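Workstation Refurbishment Cell: Second Progress Report and Equipment Plan

Prepared by Gudrun Kuhlmann for the Unholm Equipment Fund

14 shares 3 comments

1. Purpose of this report

This report covers the second stage of the Unholm grant and sets out the purchases proposed for the remainder of the funding period. It should be read with the budget schedule lodged in December. The Fund is asked to note progress against the first two milestones and to approve the release of the held portion for tooling and a second arm.

2. Work to date

The cell was commissioned on the Bako site in the space formerly used for parts storage. One arm and one gripper have been in service throughout the stage. Work has concentrated on processor handling in desktop workstations, which the original application identified as the slowest and most error-prone step when carried out by hand. Socket contacts are easily bent, and a damaged board is seldom worth repairing.

Our target for the stage was 200 supervised handling cycles. This was met. A cycle is recorded as complete only when the operator has inspected both the processor and the socket and signed the log sheet. Cycles halted by the operator are logged separately and do not count toward the target.
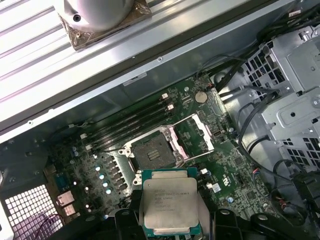

Processor held in the gripper near the open socket, Bako cell.

The chassis used in this stage were deliberately left with their drive cages and cabling in place. Removing them would have given the arm more room, but it would also have added labour that the refurbishment line at Nesell cannot absorb. We therefore consider it important that reach and clearance be assessed in cases as they arrive.

3. Findings relevant to purchasing

Three matters have a direct bearing on the equipment plan.

Fingertips. The present fingertips are a general-purpose set. They have been adequate for gripping a processor by its edges, but they wear and must be checked at the start of each shift. We propose to buy a narrower set made for this work, together with spares. Netex has quoted $400 per pair, with a lead time of 30 days.

Fixturing. Cases are at present positioned by hand against a stop. Small differences in position account for most of the halted cycles. An adjustable fixture would serve the three chassis sizes we see most often, and can be made locally for $1000.

Camera and lighting. The wrist camera has performed well and no replacement is sought. Polished metal under overhead light remains difficult for the alignment software. A diffuser panel is included in the plan as a minor item. 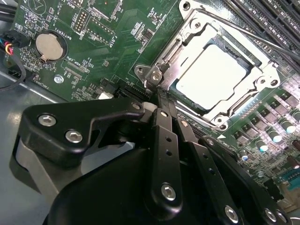 Hauwa Akpan has asked whether the narrower fingertips should be trialled before a full order is placed, given that the lead time leaves little room to correct a poor choice. We accept the point. The schedule now provides for a single pair to be purchased first, with the balance to follow once a further run of cycles has been logged.

4. Second arm

The case for a second arm rests on throughput. With one arm, the cell stands idle while the operator changes cases. Two arms sharing a fixture table would allow one case to be loaded while the other is worked on. Danjuma Mohammed has prepared a comparison of purchase and lease. Leasing costs less in the first year but includes a service agreement that duplicates one we already hold. We recommend purchase — subject to the Fund's view on depreciation.

5. Risks

The main risk is delay in the supply of fingertips, which would push the third milestone into the next quarter. The floor at Bako has also not yet been assessed for a second pedestal. An inspection has been requested.

6. Next steps

Order the trial pair of fingertips. Obtain a second quotation for the fixture. Complete the floor inspection. Report to the Fund on the third milestone.

3 comments

Mavis Lindgren
Could the fixture drawings be shared with Nesell before the second quotation goes out? Our bench heights differ from yours.

Gudrun Kuhlmann
Yes, they will be sent with the revised schedule.

Abimbola Isah
Please show the service agreement as its own line in section 4. It was hard to find in the last budget.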